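Food scraps pickup in Itenar to go year-round

8 Feb 2026

2 comments

Itenar will keep collecting food scraps at the curb after the trial ends, and the service will be extended to every street in town that already has trash pickup. The council approved the change at its last meeting after a short debate. The trial has covered 600 households on the east side since October.

The town will keep Mukeck as the hauler. The company already picks up trash and recycling in Itenar and ran the scraps route during the trial. Material will continue to go to the Brulteck composting site outside town, where it is mixed with leaves and brush from the yard waste drop-off.

Residents who are new to the service will get a small pail for the kitchen and a larger cart with a latching lid for the curb. There is no charge for the first set. Replacement pails will be sold at the town office, and a cart that is damaged by a truck will be replaced free.

Scraps will be picked up on the same day as the trash. Carts should be out by early morning with the lid latched and the handle facing the house. The town is asking people to leave an arm's length between the scraps cart and anything else at the curb, including parked cars and mailboxes. During the trial the drivers reported that tight spacing was the main thing that slowed them down, mostly on the narrow blocks near the school. 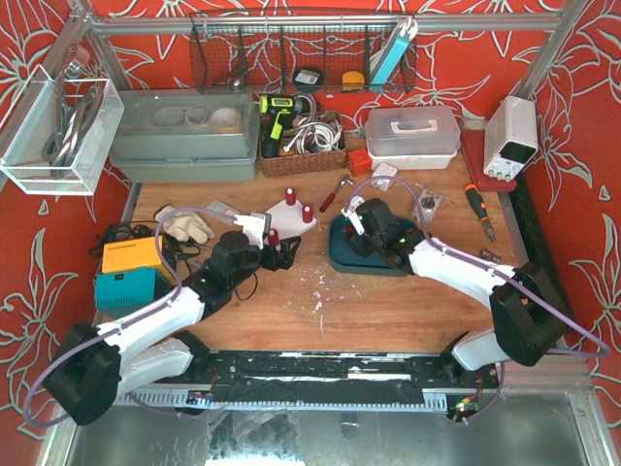
Can meat and bones go in the cart?

Meat, fish, bones and dairy are all accepted, cooked or raw. They should not go in a backyard compost pile, but the piles at Brulteck get hot enough to handle them.

Also accepted are fruit and vegetable peels, bread, pasta, rice, eggshells, coffee grounds, paper coffee filters, tea leaves, nutshells, cut flowers and food-soiled paper napkins. Pizza boxes are fine if they are torn up. Plain paper bags can be used as liners, and so can newspaper.

Plastic of any kind is not accepted, and that covers bags marked as compostable. Brulteck has asked the town to keep those out. The bags break down more slowly than the food does, and workers at the site can't tell them from ordinary plastic once they are dirty. The other common problems in the trial were produce stickers, rubber bands, twist ties and tea bags with staples. Cooking oil should go to the drop-off in a closed jar. Pet waste, diapers, ashes and vacuum dust all belong in the trash.

Carts with the wrong things in them were tagged and left during the first weeks of the trial. That led to complaints, and the practice was changed before the end of the year. A driver who sees plastic on top will now empty the cart into the trash truck on its next pass and leave a note. A household that gets repeated notes will get a call from the town office before anything else happens.

Zübeyde Polat, who manages solid waste for the town, told the council that the loads were cleaner by the end of the trial than at the start. She said most of the change came after a printed list was mailed out with pictures of what goes in the cart.

"People wanted something to put on the fridge," Polat said. "The first flyer had too many words on it, and we heard about that."

The new list will be mailed to all addresses before the service starts. It will also be posted at the town office, the library and the drop-off.

Cost took up most of the discussion at the meeting. The town pays by weight to send trash to the county landfill, and food is among the heaviest things in a trash bag. The fee at Brulteck is lower per ton. Polat said the savings on landfill fees would cover part of the added hauling cost, with the rest coming out of the existing solid waste budget for this year. The monthly trash fee paid by residents will not change for now. The council will look at it again when it takes up the next budget.

The vote was not unanimous. The 2 members who voted against the plan said they supported the service but wanted a full year of numbers first, including a summer. The trial ran only through the cooler months, and they asked what would happen with smell and flies when the weather turned warm.

Polat said the town would watch that closely. She suggested that people freeze meat and fish scraps in a bag or old container and empty them into the cart the night before pickup. A layer of dry leaves or torn newspaper at the bottom of the cart also helps, and so does rinsing it out now and then and letting it dry with the lid open. Carts kept in the shade had fewer problems on warm fall days - she said this came from the households themselves, through the feedback cards.

Müzeyyen Işık, who lives on Zaidi Street and took part in the trial, spoke in favor of the plan during public comment. She said her household of four now puts out much less trash than before and had switched to the smaller trash cart.

"I thought it would be one more chore," Işık said. "It's the same scraps going in a different bucket. The part I had to learn was taking the pail out before it got full."

She asked the council to consider a lighter cart for older residents, or one with larger wheels. Some of the driveways on her street are gravel, and the current cart tips easily when there is not much in it. Polat said Mukeck carries a second model and that the town would ask about the price.
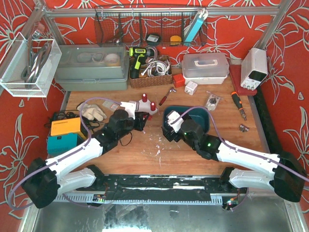
Another speaker, who owns a rental building downtown, asked how the service would work for apartments. Buildings that share a dumpster are not part of the plan. They have separate contracts for trash, and many have no room for another container. The town office is keeping a list of owners who are interested, and Polat said she hoped to bring the council a proposal for shared carts later in the year. Until then, tenants can bring scraps to the drop-off during its regular hours at no charge. They will need to show something with an Itenar address on it.

Restaurants and grocery stores are also outside the plan. The school kitchen already sends its scraps to Brulteck under a separate arrangement, and that will continue.

Finished compost will be available to residents in the spring and again in the fall. It will be piled next to the wood chips at the drop-off, and people should bring their own shovels and containers. Each household can take 2 trash cans' worth per visit. The pile was gone quickly last spring, and the town has asked Brulteck to send more this time. The compost is screened, but gardeners may still find a bit of twig or shell in it. Polat said it should be mixed into the soil and not used by itself for starting seeds.

The east side will see no break in service when the trial ends. Households there keep the carts they have. Start dates for the other parts of town depend on when the new carts are delivered, and each neighborhood will get a postcard with its date. The west side is expected to be next, followed by the streets north of the river. People should not put scraps in the new cart before the date on their postcard, as the truck will not be coming by.

Anyone who does not want to take part can leave a message at the town office to have the cart removed. The service is voluntary, and food can still go in the regular trash.

In other business, the council put off a decision on new benches for the bus stop at the library and approved the purchase of road salt for the rest of the winter. A request to close part of Zaidi Street for a spring plant sale was sent to the public works department for review - the organizers want the block nearest the park, and the fire department has to sign off on any closing there.

Questions about scraps pickup can be taken to the solid waste desk at the town office. Replacement copies of the collection calendar are kept at the same desk.

Share this story

2 shares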